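The Brollum Terrazzo Question: Why One Floor Cracked and the Others Didn't
Final report, Materials and Making II
Vimala Chacko and Helju Lukoševičius

1. What we set out to do

The ground floor of the Brollum building has three lobbies, all poured by the same contractor with the same terrazzo mix in the same September. Two of them look fine. The east lobby looks like a map of a river delta. Anyone who has waited there for the elevator has had time to study it, because the elevator is also not fine.

Our original proposal was to find out why the east lobby cracked. Our instructor wrote "narrow this" in the margin, so we narrowed it to whether the cause was the mix, the slab underneath, or the divider strips. That is still the entire question of why it cracked, but it has more words in it and it was approved.

2. Background, kept short

Terrazzo is chips of stone or glass held in a binder, ground flat, and polished. The binder is either cement or epoxy. Cement terrazzo is thicker, cheaper per bag, and moves with the weather. Epoxy terrazzo is thin, sticks hard to whatever is below it, and faithfully reproduces every mistake in the concrete. Metal or plastic strips divide the floor into panels. People assume the strips are there for looks, and they do look nice, but they also give the floor a place to move. When a floor needs to move and has no strip handy, it makes its own.

The look has escaped from floors. While we were working on this report we saw terrazzo patterns on a phone case, a shower curtain, and a notebook Helju already owned. The printed versions favor big, well-spaced chips in three or four cheerful colors. A real floor has a lot more dust-sized material in it, which fills the gaps between the large pieces and leaves less binder to shrink. The shower curtain would crack terribly.

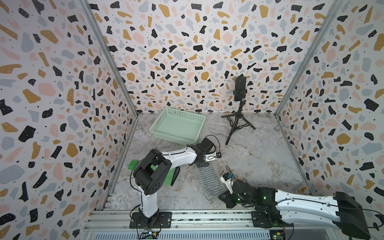
What makes cement terrazzo crack in the first place?
Mostly shrinkage and a moving slab. The binder loses water as it cures and gets slightly smaller, and if the concrete below it shifts or opens at a joint, the terrazzo above goes along for the ride.

3. What we did

We had access to the building plans, the contractor's pour notes, and the floor. The plans came from the facilities office after four emails, the last of which was mostly punctuation. The pour notes were handwritten by someone at Cumar, the contractor, who formed sevens and ones the same way. We read every measurement both ways and kept the version that did not put the floor outside the building.

We then traced the cracks. This meant laying clear plastic sheet over each section, following every visible crack with a grease pencil, and moving the sheet along. We did this from five to seven in the morning to avoid foot traffic. There is foot traffic at five in the morning. It is polite, and it steps on your sheet.

Back in the studio we scanned the tracings and laid them over the plans, first for the slab joints and then for the divider strips. Vimala did the scanning. Helju did the lining up, which took longer, since plastic sheet stretches when you peel it off a floor in a bad mood.

We also cast small test slabs. The Pinemholm workshop let us use its bench and its one working scale. We made three batches: one following the mix in the pour notes, one with extra water, and one with the fine chips left out. Each batch was poured over a base with a saw cut down the middle, to stand in for a slab joint. Half the samples in each batch had a zinc strip set right above the cut. The other half had nothing there and were wished luck.

4. What we found

The east lobby tracings gave us 1,070 inches of crack in total. The other two lobbies had hairlines near the doors and nothing we could follow for longer than a hand's width. We had hoped for a comparison with more suspense.

The cracks in the east lobby are not random. The longest ones run straight over the joints in the concrete slab, and the shorter ones branch off from those. In the west and north lobbies the divider strips sit directly on top of the slab joints, as they should. In the east lobby the strips form a fan shape spreading out from the entrance. It is a handsome fan. It crosses the slab joints at angles and lines up with none of them.

The plans explain this in their own way. The first set shows all three lobbies with a plain square grid. A later sheet, stamped by the design firm Munshi, replaces the east lobby grid with the fan. We found no matching change to the slab drawing. The slab appears to have been poured already, or at least drawn by people who were not on the same email chain. We could not establish which, and the people we asked were very interested in what we planned to do with the answer.

The test slabs mostly agreed with the floor. Samples from the standard mix with a strip over the cut came through our loading without visible cracks. Samples from the standard mix without a strip cracked along the cut. The wet batch cracked with or without a strip, which tells you not to add extra water, a finding already printed on the bag. The batch with no fine chips was crumbly at the edges and we do not trust it. One of us also dropped it.

5. Problems with the work

Our test slabs were the size of a dinner plate and cured for three weeks. The lobby floor is the size of a lobby and has had years of carts, salt, and freshman move-in. We bent the samples with a hand clamp, and although we tried to turn it the same amount each time, a hand clamp has no gauge and neither do we.

We never saw under the terrazzo. A core sample would have settled whether the bond to the slab was good. We asked for permission to drill one and received a reply that used the word "absolutely" in the wrong direction.

The tracings also only record cracks we could see. Early morning light from the east doors is excellent for this, and the north lobby gets none of it, so we may have undercounted there. We went back with a flashlight held low to the floor and found a few more hairlines, which are included.

6. What we would tell the building

The mix seems to be fine. The strips are in the wrong place, or the joints are, depending on whose drawing you are holding. Filling the cracks with matching binder will look good until the slab moves again. A lasting repair would mean cutting new strips over the slab joints, right through the fan, and someone will have to be told about the fan.

If the money is not there, we suggest filling only the cracks by the elevator, where people stand and look down. The rest could go under the mats that come out every winter anyway.

7. Who did what

Vimala: plans, scanning, sections 1 through 3, all emails. Helju: alignment, test slabs, sections 4 through 6, all lifting. Tracing was shared, as was the knee pad.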